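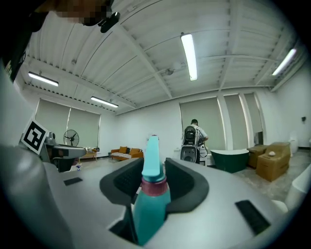 Frame from the Hollcombe set, wide-angle camera on the gripper. Teal spray bottle between the two finger pads.

Hollcombe: hand-held gripper demonstrations for picking and handling household objects

Data card, last revised 25/05/2021

Summary

Hollcombe is a collection of short demonstrations made by people with a hand-held gripper. No robot arm was used for the recording. The demonstrator holds the tool, does the task, and the camera on the tool records what happens in front of the fingers. The set was made for training policies by imitation, and we also use it for pretraining of visual encoders.

The release contains 232 episodes in 16 object groups. It is a small set. We publish it together with our notes on what went wrong, as we think those notes can save time for another team.

What is in one episode

One episode is one attempt at one task, from the moment the demonstrator starts to move until the object is released or the attempt is given up. Each episode has a folder with these parts:

video – the wide-angle video from the gripper camera, with the original distortion
pose – position and orientation of the gripper for each video frame
width – opening between the finger pads for each video frame
meta – object group, task name, demonstrator code, room code, result

The pose is given in the coordinate system of the first video frame of the episode. If you need all episodes of one room in a common system, use the file rooms_align, but please read the part about known problems before you do so.

The width is in meters. It is measured at the tips of the pads, so for an object held deep between the fingers the number can be a little larger than the real size of the object.

Tasks

Four task names are used: pick, place, turn and hand_over. Bottles with a trigger head are in their own group, apart from plain bottles. In our first trials in March we kept them together, and the learned policy often closed the fingers on the trigger. After the split we asked demonstrators to take the body of the bottle below the collar and to keep the bottle upright. The policy trained on the new episodes does this better, although it still makes the mistake when the bottle is turned with the trigger toward the camera.

Rooms

The recordings were done in eight rooms. Two of them are large halls with furniture and other objects standing in them, and the others are offices and kitchens. We did not clean or arrange the background. Other people may walk or stand in the view, and other grippers, markers, boxes and furniture are visible in many episodes. We wanted this variety, but it means that you should not use the background as a sign of the task.

Privacy

All persons who recorded gave written agreement. Faces are pixelated in the released video. The pixelation was done automatically and then checked by a person, one episode after another. If you find a face that was missed, write to the address in the CONTACT file with the episode number, and we will replace the video.

How the recording was done

1. Calibrate the camera with the printed board, once for each day.
2. Open and close the gripper fully two times. The width values are scaled from this.
3. Start the video and hold the tool still for a short moment.
4. Do the task at normal speed. Do not correct a bad grasp more than once.
5. Stop the video and write down the result.

Step 3 is easy to forget. Episodes without the still moment have a flag no_rest in the meta file, and the first poses in them are less exact.

Known problems

The lens is very wide, and straight lines bend strongly near the border. The corners of the image are black. Most of our users crop the image to the center. If you crop, keep the finger pads inside, because the body of the gripper takes a large part of the lower image and it is tempting to remove too much.

Pose is lost for short times when the camera comes near a plain white wall. These parts are filled by interpolation and marked with the value 0 in the column valid.

The alignment in rooms_align is good for six of the rooms. In the two halls it can be wrong by several centimeters – we do not know yet the reason.

Left-handed demonstrators are only a small part of the set.

Splits

The split Villov is for training and the split Jullham is for testing. Objects in Jullham do not appear in Villov, but the rooms do. For a test on unseen rooms, use the list in splits/rooms_out.

Loading

The script load_episode.py reads one folder and gives back the video frames, poses and widths with the same length. It needs Python 3.8 or newer. The older reader from the Lukoševičius toolkit also works, except that it ignores the column valid.

License

Data: CC BY 4.0. Scripts: MIT.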